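Lerkgate Short Film Evenings: Frequently Asked Questions

These answers are for people who want to watch films with us, and for those who want to send us one. We update the page every February, when the new programme is ready. Please read it before you write to us, as most letters ask the same things.
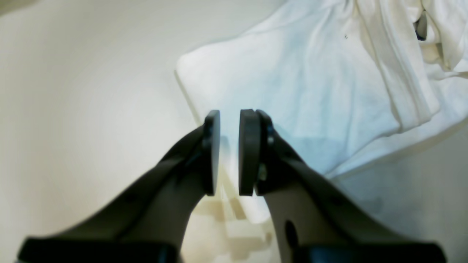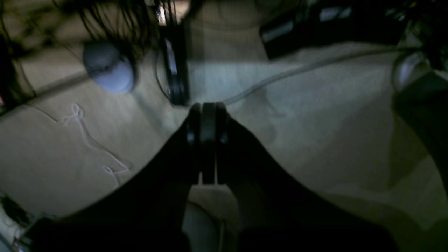
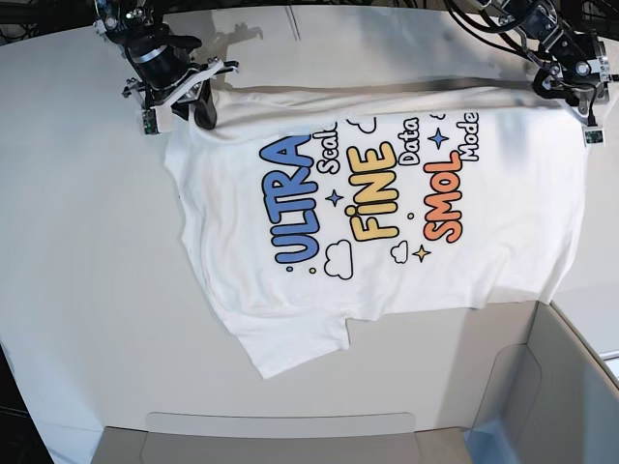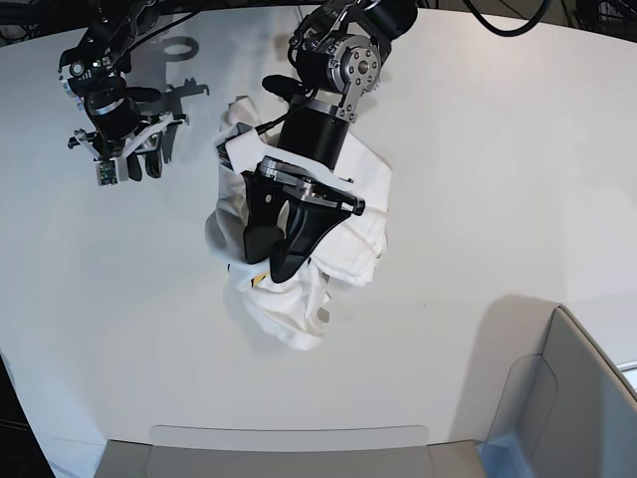 What kind of films do you show?

Short films of every type: drama, comedy, animation, documentary and also trailers for longer works which are not finished yet. We don't show advertisements or music videos. Last season the public liked best an animated film called Drulla, and we still receive messages asking where to find it. The makers have not put it online, so we cannot help with this.

Where do the screenings take place?

In the upper hall of the Lerkgate. It has 200 seats and they are not numbered. The side door opens at half past six and the first film begins at seven. If you arrive late, you will be asked to wait until the film on the screen is over. With short films this is never a long wait.

Do I need a ticket?

Yes, also for the free evenings. One person can reserve two tickets at most. If you cannot come, please cancel — there is usually a waiting list.

Are the films suitable for children?

The afternoon programme is. The evening programme is meant for viewers over fifteen, and we do not make exceptions when a parent is present. Each title in the programme has a short note about strong language or violence.

Are there subtitles?

All films not in English have English subtitles. English films have them only when the makers have supplied them, and these are marked with an S.

How can I send my film?

Use the form on the Submit page and add a link that will stay open until the end of the season. We received around 510 films last year, so please do not expect an answer within days. A film can be 20 minutes long at most, including the credits. If yours is longer, you may send a trailer instead.

My film was refused. Can I know why?

I am sorry, but we don't write individual comments. You may send the same film once more if you have made a new cut.

What is the Jatoi evening?

It is the last evening of the season, named after the small cinema where we started. The public votes on paper cards and the winning film is shown again at the end. There is no money prize.

Can I bring food?

Drinks are allowed, hot food is not. The Gudus café downstairs stays open until the last film has finished.

Share this page (2)

3 comments

filmgoer_k
Is the lift working again? My mother would like to come to the afternoon programme.

Lerkgate evenings
Yes, it is working. Please use the side door, the lift is on the left.

pennyreel
Please bring Drulla back, even if only for one afternoon!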